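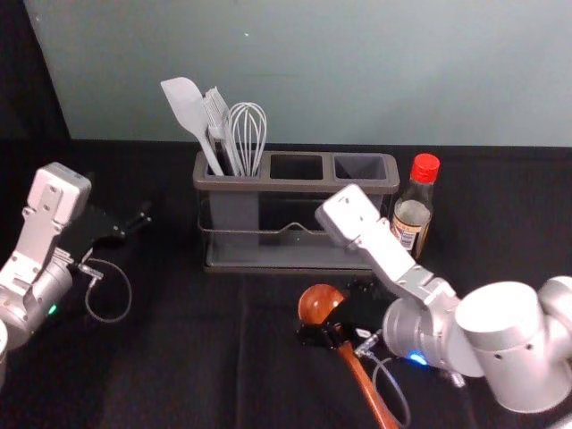 When the Noonan canteen put in its first pair of arms, the argument in the kitchen was over jobs. A year on, six of us still work the early shift, and I think we had the wrong argument.

The arms do the fetching and putting away. Ladles, whisks, spatulas, back in the holder and out again. They are slow at it. A porter with two trays and a bad knee is faster, and for the 340 lunches we send out by one o'clock, speed still matters. Management knows this. The arms stay because they can be left to it after we have gone home.

What has changed is who decides where things go. My colleague Valter Mota has cooked here longer than anyone, and he used to keep his ladle on a hook by the stockpot. The hook has gone. Every tool now has a place that suits the machine, and we walk to it. It's a small thing, a few steps, but you take those steps all morning, and no one asked the cooks before the layout was drawn up.

The supplier, Torkelar, sent a trainer in June. She was good and she listened. She also said that moving a holder meant a site visit, and that a site visit had to be approved by head office. So a kitchen that used to rearrange itself over a cup of tea now fills in a form.

I don't want the arms taken out. Putting away utensils at the end of a shift is dull work and I don't miss it. But anyone buying these machines should give the staff the right to move things, and the training to do it, written into the contract. Ours comes up for renewal next spring. Valter has already asked for his hook back.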